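21/06/2022
Lestby cell, cloth work

Good day today, so writing this up while it's all still in my head.

Where we were: the fold picker (the Drutico branch, what Kalliopi started in May) finds a grasp point by looking for ridges in the wrist camera view. On the plain towels it does very well. On anything with a printed pattern it goes off chasing the print. A dark streak next to a light one looks an awful lot like a crease to it, and it will happily close on flat cloth and come up with nothing. We've known this for weeks and kept putting it off by using plain cloth.

Kalliopi Atanasov's idea from Friday was to stop asking one picture to do the job. Take a view at standoff, shift the wrist sideways a little, take another, and keep only the ridges that move against the table the way something raised ought to move. Print lies flat and shifts with the sheet. A real fold sits higher and shifts more. It's such a simple thing to try and I'm a bit annoyed I didn't suggest it myself!

So this morning I put it in. Settings, so I can find them again:

– sideways shift 4 mm, then back to start before descending
– 3 views per attempt (left, center, right), the center one used for the final pick
– descent speed left alone, same as the towel runs
– fingertips open to the usual pre-grasp gap, no change
– Rollness filter OFF for both arms of the test, it smooths away the small puckers and I wanted those in

For cloth I went straight to the camouflage piece. It's the worst one we have. Greens and browns everywhere, long wavering tan streaks with pointed ends, and the streaks are just the width the old ridge detector likes best. If the method holds up there I'll believe it.
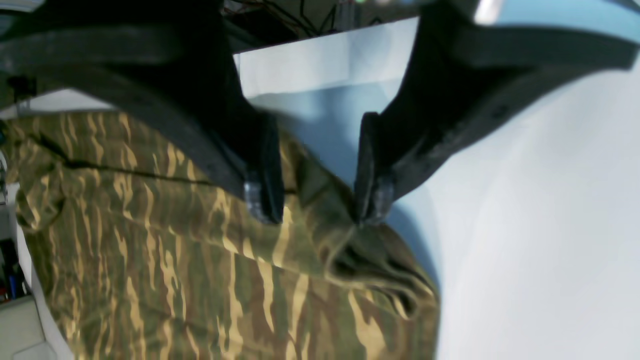 Wrist view, camouflage cloth, fingertips over the raised fold.

What I like about this view is how many wrong answers there are in it. The tan streak low on the main panel is brighter and cleaner than any edge of the fold, and the upper part of the fold is mostly plain dark olive, so there's hardly any print on it to grab the detector's attention. The long dark crease on the left is a real crease too, only a thin one, and I'd count that as a poor pick. The flap end has proper shadowed grooves and is what I'd go for by hand.

Numbers. 200 attempts, single view and shifted view alternating so that neither one got all the good starts. Cloth dropped fresh from the same height every time. Success means cloth lifted clear of the table and held to the count. Shifted view got 75 out of its 100. Single view I stopped being polite about fairly early, it closed on flat print again and again, and the full tally is in the shared sheet with the logs. The gap is big enough that I went and checked the labels weren't swapped. They weren't.

What still goes wrong:

Low folds. If the rise is small the shift hardly shows and the picker throws the fold out with the print. A bigger sideways move would help, but then the cloth starts leaving the view at the bottom. Maybe shift and tilt together?

Shadows. A soft shadow on the bare table next to a fold sometimes gets joined on to it, and the grasp point lands off the cloth. Masking the table by color should do it, the top is pale and the cloth isn't. Have to be careful with the white towels though.

Time. The extra views make every attempt slower. I don't mind for now. Hodžić will mind.

Next: rerun the plain towels with the shift on, to be sure we haven't broken the easy case. Then the table mask. Kalliopi wants to try the striped one as well and I say yes, stripes are going to be horrible and I can't wait to see it.

Logs are in the cloth folder under today's run, both arms, with the wrist views kept for every attempt. Please don't tidy them up yet.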